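Small bins and liners in the sitting room: questions we get asked

Written by Abla Jaber, with arguments from Nabil Awwad. Last gone over in March.

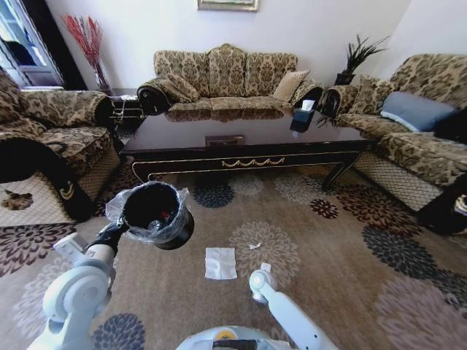
Most of the post we get about sitting rooms is about sofas and rugs. A surprising amount of the rest is about bins, usually from people who have been sold something they didn't need. We have tried to answer without selling you anything else.

Do I need a bin in the sitting room at all?

Probably not, if the kitchen is next door and you don't mind getting up. If there is a tissue box on the coffee table, though, the used tissues will go somewhere, and in most houses that means the arm of the sofa or the rug. A small bin is cheaper than arguing about it.

What size should it be?

Smaller than the shop suggests. A sitting room makes tissues, sweet wrappers, receipts and the odd envelope. A big bin just lets you put off emptying it, and then somebody drops a banana skin in on top. If it fits beside the sofa and you can pick it up with one hand, it's big enough.

Is a lid worth having?

We doubt it. Lids are for food waste, and food waste belongs in the kitchen. With an open top you can tidy the floor by carrying the bin to the rubbish, tipping it a little and dropping things in as you go. Try that with a swing lid. The exception is a dog that eats tissues, and some dogs can open the lid anyway.

Do I have to buy fitted liners?

No. Undeo and Fitell both do liners cut for their own bins, and Nabil bought a box of each out of stubbornness. They fitted well. So did the plain clear ones off the roll, once the extra was folded down over the outside of the rim. It looks a bit untidy. If that bothers you, buy the fitted ones, but be clear with yourself that you are paying for looks.

My liner keeps slipping down inside. What am I doing wrong?

Usually there isn't enough bag over the edge. Fold down more than you think you need, all the way round, and press the air out from underneath so the bag sits on the bottom. Some people tie a knot in the slack at one side. It works, and it's a nuisance to undo.

Clear bags or black ones?

Clear, for this job. You can see what has gone in, including the remote control. People say black hides the mess, but if the bin itself is dark there isn't much to hide.

Do I change the liner every time?

We don't. If it's only dry paper, tip it out into the kitchen bin and use the same bag again. Change it when it's sticky, smelly or split, or when someone in the house has a cold. The advice on the packet to use a fresh one daily comes from people who make liners.

How do I get little scraps of paper off a patterned carpet?

By hand first, and the large pieces before the small. A big floral pattern is very good at hiding crumbs and very bad at hiding white tissue, so you may as well make use of that. Then vacuum for the bits you missed. Don't send the vacuum in after a whole tissue. It either blocks the hose or comes out as confetti, and you'll have more to pick up than when you started.

Will the Vomura tissue picker help?

It's a stick with a pinching end. If bending down hurts, a picker of some sort is useful and we wouldn't talk you out of it. If bending is no trouble, your fingers are better, and they don't need a hook on the wall.

Does a bin mark a good rug?

It can leave a dent if it never moves. Shift it along when you vacuum. We have not seen a felt pad make any difference, and Kragh's "rug-safe base" looked to us like a felt pad.

What about gilt or carved edges on the coffee table?

Keep the bin clear of them. Knocks from bins and vacuum heads do far more harm than dust. For the dust, use a dry soft brush in the carving and a dry cloth on the polished top. Go easy on sprays, whatever the tin promises. The shine you get is mostly spray, and it shows every fingerprint by teatime.

Can I send in a question?

Yes, by the form at the foot of the page. Please don't send press releases about scented liners. We have had several and our view of them hasn't changed.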